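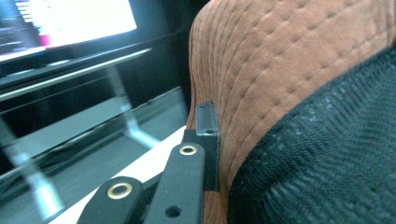

Close-up of the two arms of a hand-held gripper, with brown quilted fabric behind it.

Grippers get a new home in Vandley

Great news for anyone who likes a well-kept machine! The hand-held gripper station at Menari's Vandley shop was fully set up again in August, and Tihomir Softić did most of the work himself, with new fasteners, fresh cables and a proper check of all 208 settings.
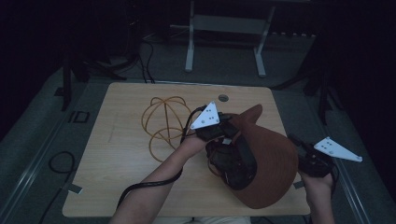
Softić likes a station he can service from a chair. Each gripper can be swapped on its own, and the spare set lives one room over. The white triangular plates with dark dots on top of both grippers get wiped before every shift, and he looks over the black cable on the left one while he's there. Jamshid Hashemi takes over the evening checks next, and he can't wait to get started.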